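**Tamis Hand Track 2**

Hand and object tracking software for head-mounted video. Tamis Hand Track finds both hands, follows them from frame to frame and marks which item each one is holding. Output is one time-stamped file per clip, ready for your planner or policy training.

- Separate left and right tracks, kept when the hands cross
- Holds a track through partial blocking by boxes and packaging
- Grasp labels: pinch, full grip, support
- Batch mode for up to 200 clips per job
- Command line and Python – no cloud account needed

The retail model is included and covers small packaged goods on crowded shelves. Depth input is optional.

Part no. 3481. License covers 5 seats. For a trial key, write to Romana Skála at the Studby office. 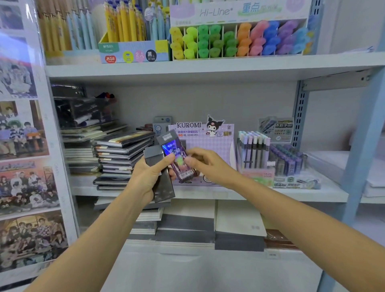

*Two-handed work at a stationery shelf: stack in the left hand, small package pinched in the right.*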